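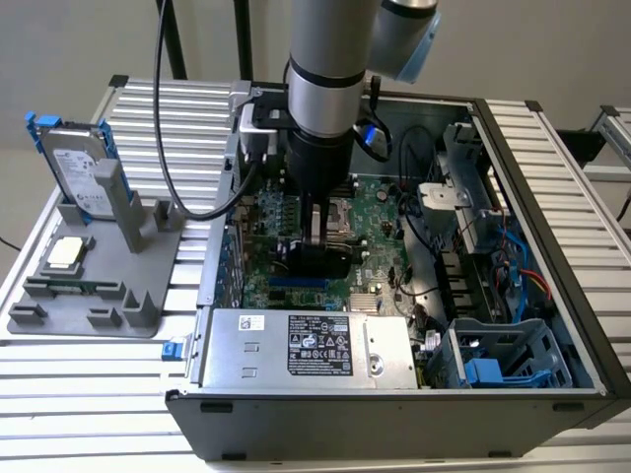 Inside an open computer tower, with the green motherboard and the heatsink fins showing

Lemon thyme going brown and woody in the middle, should I cut it or dig it up?

Posted by Khrystyna Nazarenko, 19th May

Hi everyone, I hope this is the right section (I looked under Shrubs first and then felt silly). I have a row of lemon thyme along the front step that was just beautiful for three summers, and this spring it came back looking like a bird's nest. There is nice green growth all around the outside and then a big bare patch of gray sticks in the middle of every plant. I scratched a few of the sticks with my thumbnail and some are green underneath and some are just dry.

The soil is heavy clay that my husband and I dug some compost into when we moved here. The bed gets sun until the middle of the afternoon. I don't feed it, and I only water when it has been dry for a good long while. I did not cut it back last year at all, because the bees were on it and then I forgot, and then there was snow.

My neighbor says cut the whole thing to the ground. My sister says never, ever do that. I would love to keep these if I can, they came from my mother-in-law's garden and I use the thyme on chicken practically every week! Any help is so appreciated.

Lorach

Your sister is right, don't cut to the ground. Thyme won't come back from bare wood. I did it once and lost all of them. Just trim the green parts and buy new ones if it bothers you, they're cheap at the garden center.

Brindex

Hello Khrystyna, and welcome! You're in the right section, don't worry. I've grown thyme for longer than I care to say and every one of mine has done this sooner or later, so please don't think you did anything terrible. Three or four years is a pretty normal age for the middle to open up, and clay hurries it along since the crown sits wet all winter.

What I'd do, seeing that these came from family, is layer them. Take one of those long outside stems, still attached to the mother plant, and scrape a little of the bark off the underside where it touches the ground. Pin it down with a bent piece of wire or just a stone, put an inch of gritty soil over it, and leave the tip poking out. Keep that spot damp. Start now and you should have roots by the end of summer (mine have taken anywhere from six to 10 weeks, and one stubborn one took 12). Then snip it off from the old plant and move it.

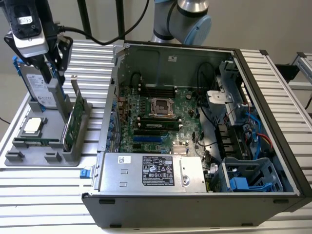 Seagate hard drive held upright, blue rail tab on its left edge

For the old plants, trim the green growth back by a third once the flowers are finished, and always leave some leaves on every stem. The sticks that are dry inside can come out completely. You can also drop a few handfuls of sandy soil right into the bald middle, and the stems that are still green under the bark will sometimes root up through it. It looks messy for a while but I've had whole plants fill in that way.

When you plant the new ones, set them up on a little mound with plenty of grit, and skip the compost. Thyme really does like it poor! And put a note on the kitchen calendar to give them a light trim every year, even if the bees give you a look.

Sisari

I agree with Brindex on the layering. One small thing, don't mulch with bark around thyme, use gravel. Also stop trimming by early fall where you get snow. Good luck with the chicken!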